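My phone died at the bus stop in October, right in the middle of telling my mom which bus I was on. So when I got home I did what I always do when something bugs me. I went and found out how it works! This one is all about the battery inside a phone: what it does all day, and why it gets tired.

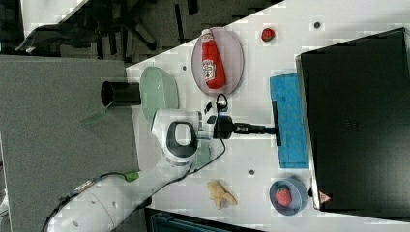
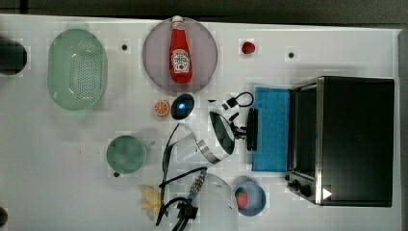 OK, so first question. Where does the electricity go when you plug in your phone? I used to think the battery was like a water bottle and the charger just poured electricity into it. That's kind of close, but what really happens is weirder.

Inside the battery there are two sides, and between them is a thin sheet with teeny tiny holes in it. There are also zillions of little bits called ions (say it "EYE-ons"). When you plug in the charger, it pushes the ions across to one side and they squeeze in there, like kids piling onto one end of a school bus. They don't really want to be there. When you unplug and start playing a game, the ions drift back through the sheet to the other side. While they do that, even tinier things called electrons go the long way around, through your phone, and that's what lights up the screen and makes the sounds.

When nearly all the ions have gone back, your phone says 3 percent and you start running for the charger. (I have done this run many times. I once did it in one sock.)

Now the tired part. Every time the ions go back and forth, a few of them get stuck and can't move anymore. You'd never notice it after one day. But my old phone, a Wernar that used to be my uncle Normunds Jõgi's, could last 11 hours when he got it, and by the time I had it, we were lucky to get to lunch. He says it went on every trip he took and slept on the charger every night.

Heat makes it worse. If you leave a phone on a car dashboard in the sun, the stuff inside the battery wears out faster. Cold is different! Cold makes the ions slow and sleepy, so a phone can shut off in the snow and then wake up again later with plenty of battery left. I think that's the coolest bit, sorry, I had to.

Things you can try:

- Turn the screen brightness down. The screen is one of the hungriest parts.
- Take your phone out from under your pillow when it's charging, so it doesn't get too warm.
- Never poke, bend or open a battery. If one looks puffy, don't touch it, and go get a grown-up right away.

Next time I want to find out how a phone can charge just by lying on a pad with no plug in it. My uncle says it's to do with coils of wire, and he's promised to bring me an old one we can look at.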